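The view from the wrist

A small lab in Bumbridge wants to know how little a robot needs to see to do a useful job on a tabletop. The early answer is encouraging, with a few catches.

By Glenys Ackroyd

For most of January the robot at Odukoya has been working in a corner of the second floor, picking things up and putting them down again. The objects are the sort of thing you would find in any share house or office drawer. The robot does a few minutes of this, someone puts the table back the way it was, and it starts over.

The project is called Undivell, and the question behind it is simple to state. When people teach a robot by guiding it through a job, they usually record the lesson with several cameras: one or more fixed to a stand looking down at the table, and a small one near the robot's hand. The fixed cameras give the whole layout. The hand camera gives the close work. The Undivell team wanted to see what happens when the robot has to act on the hand camera alone.

There is a practical reason for asking. Fixed cameras have to stay fixed. Bump the stand, move the table to another room or change the lighting behind it, and a robot trained on the old view can lose its way. A camera at the wrist travels with the arm, so its relationship to the fingers never changes, whatever happens to the furniture.

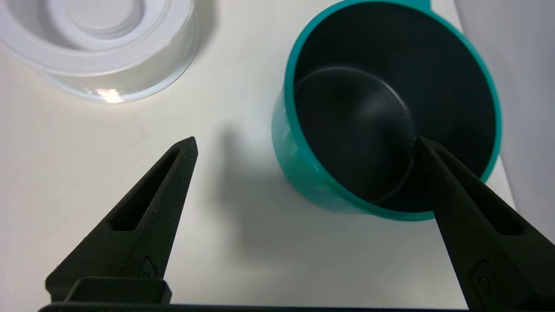
The wrist camera's view, with one fingertip lined up over a teal cup.

The fingers take up a good share of every picture, and the researchers at first considered that a waste. They tried masking them out in software so the learning system would attend only to the objects. Results got worse. With the fingers left in, the system always has something of known size and shape to measure against, and it can tell how far open the hand is without reading that number from the motor.

The training set is modest by the standards of the field. A human operator guided the arm through 342 demonstrations, spread over several kinds of job: moving a cup, stacking or shifting bowls, tidying small items of stationery. Each one is a stream of camera pictures paired with the movements the arm was making. The learning system is then asked to predict, from the pictures, what the arm should do next. This general approach is known as imitation learning, and it is well established. What differs between labs is what goes in and how the output is smoothed.

The smoothing turned out to matter more than the team had planned for. A wrist camera moves whenever the arm does, so a small error in one movement shifts the next picture, and the next prediction is made from that shifted view. Errors build on each other. In the first version the arm would approach a cup well enough, then begin to sway beside it, correcting and over-correcting, until the operator hit stop.

The fix came from Darnesix, a small software company two streets over that writes control code for packaging equipment. Its engineers suggested having the system predict a short run of movements at once, commit to the first part of it, and blend the remainder with the next prediction. The swaying mostly went away. The arm is slower as a result, and anyone who has seen a factory robot will find it very slow indeed.

Curved dishes are where the close view is most useful. To pick up a bowl by its wall, one finger has to go inside the rim and the other has to stay outside. From a camera on a stand the hand itself often hides that moment. From the wrist, the rim and both fingers are usually in view together, and the system has a much better chance of noticing when it has both fingers on the same side.
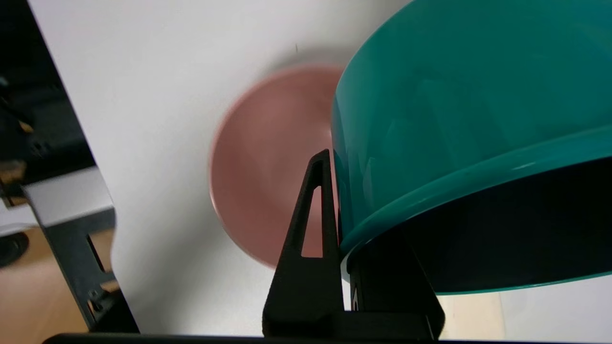

It can also be misled by its own grip. A bowl held close to the lens fills a large part of the picture, and the target on the table is partly hidden just when the robot needs to find it. During the demonstrations the operators learned to swing the wrist a little before setting a bowl down, which brought the table back into view. They had not discussed doing this. The system picked up the habit from them, and now does it without having been told to.

The other weak point is memory. A stand camera always has the whole table. A wrist camera has whatever the arm happens to be pointing at, and once an object leaves the picture the system has no record of it. The team compared three versions: one that used only the current picture, one that also kept a short history, and one that began every job with a slow sweep over the table. The history helped on small moves and did very little on large ones. The sweep helped on both, at the cost of more time.

On the stationery jobs the sweep made the clearest difference. Flat items give the fingers less to work with than a bowl does, and clear plastic is hard going for any camera, as its colour is mostly the colour of whatever is under it. What the system seems to rely on is the shadow along the edge and the darker contents showing through.
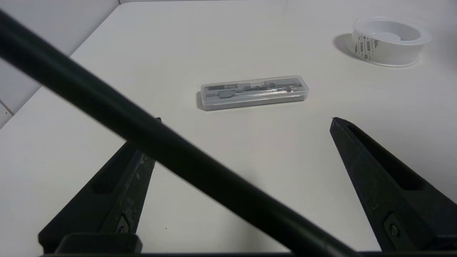
A roll of tape is easier. It has a hole in the middle, and the operators nearly always took it with one finger in the hole, so the robot does too. When it fails, it tends to fail by coming down slightly too far to one side and pushing the roll along the table. It will then try again from the new position, which the current-picture version does more readily than the one with a history.

The team is careful about what it claims. All of the work so far has been done on the one table with the one arm, and the group has yet to run the test that prompted the project in the first place, which is to shift everything into another room and see how much performance drops. Two rooms have been set aside for it. The plan is to change nothing but the location in the first, and to change the table and the lighting as well in the second.

There is also an open argument within the group over whether the stand camera should come back in a smaller role. One side would use it during training only, as a kind of tutor, and remove it afterwards. The other thinks this would muddy a clean result and would like to finish the wrist-only trials first. For now the second side has its way, and the demonstrations will be recorded again with a wider lens before anything else is tried.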